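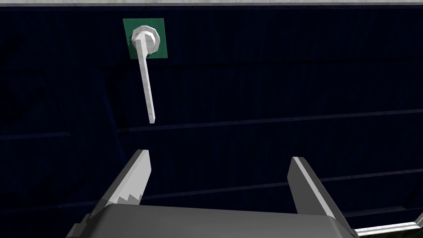 Drawer front

A drawer front is the outward-facing panel of a drawer. It covers the opening in the cabinet or chest when the drawer is shut and usually carries the handle or knob. The term is used for furniture, fitted kitchens, office storage and tool cabinets.

Construction

There are two main ways of making one. In the older method the front is a working part of the drawer box, joined directly to the sides, often with dovetails. In the newer method the box is made complete with its own four sides, and a separate panel, called an applied or false front, is screwed to it from inside. Applied fronts can be moved slightly before the screws are tightened, which makes it easier to line up a stack of drawers. They can also be replaced without rebuilding the box.

Types of fit

An inset front sits inside the opening, level with the surrounding frame. It needs an even gap on all sides, commonly 2 mm, and shows any error in the cabinet. An overlay front sits over the edges of the opening and hides them. A lipped front is a mixture of the two: part of its thickness enters the opening and a thin edge rests against the frame.

Wooden inset fronts can stick in damp weather as the timber swells across the grain. Makers allow for this by leaving a wider gap above the front than at the sides.

Surface and decoration

Flat fronts, known in the trade as slab fronts, have no raised or sunken detail. Others are panelled or grooved. Grooves may be purely decorative or may mark where one front ends and the next begins. On some chests a single wide drawer is grooved to look like two or three small ones.

Dark paint became a common choice for kitchen drawers in the 2010s, navy and charcoal in particular. Dark finishes show dust and finger marks more readily than pale ones, and a matt surface is harder to wipe clean than a satin one.

Handles

Handles may be fixed through the front with bolts, cut into the top edge as a finger pull, or left out altogether where a push catch is fitted. Zodwa Tshabalala, in her handbook for the furniture maker Givlow, advises a single handle on fronts up to 39 cm wide and a pair on anything wider. Other makers set the limit higher – the Srithong workshop uses one long bar handle on all its chests, whatever the width.

Repair

Loose applied fronts are normally mended by tightening or replacing the screws. Stripped holes in wood can be plugged with glued dowel and drilled again. Chipped paint is sanded back, primed and touched in. Dovetailed fronts that have come apart are cleaned of old glue before being joined again and clamped square.

See also

Cabinet making
Chest of drawers
Dovetail joint
Drawer runner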